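The Robot That Asks the Ground

When Matúš Kolář speaks of his robot, he speaks mostly of its mistakes. On a Tuesday morning in June he shows me a list of them, 115 in total, and he is proud of it like other people are proud of their garden.

Each line is a moment when Fumlow, the navigation program he writes together with Effie Urquhart, took a dark line on the ground for something it could not cross. A shadow of a post, a repaired joint, a long crack. The robot stopped, or made a big turn around nothing.

The usual answer to such a problem is more labeled pictures. Somebody sits and marks by hand: this is safe, this is not safe. Urquhart did this work for one winter and did not want a second one. "I was drawing lines around cracks even in my sleep," she says.

Their method lets the robot make the labels itself. It drives slowly over a place it is not sure about and measures how much its body shakes. Then it goes back to the picture it took a few seconds earlier and writes the shaking into it, on the exact spot where the wheels passed. After enough such drives, it can look at new ground and guess how the ride will feel.

The training set has 2,727 short drives, and 2,217 of them were on concrete.
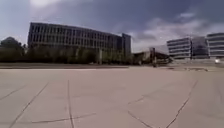
Concrete was the harder teacher, says Kolář. Grass always shakes the robot a little, so the program learns it fast. A slab can be smooth for up to 3 meters and then give one short knock, and the program must learn which line gave it.

The new version still hesitates, but it hesitates in better places – mostly at edges where a person would also look down. Strong low sun is not solved. Kolář wants to try a second camera. Urquhart wants first to read again all 115 lines, and she has already started from the bottom.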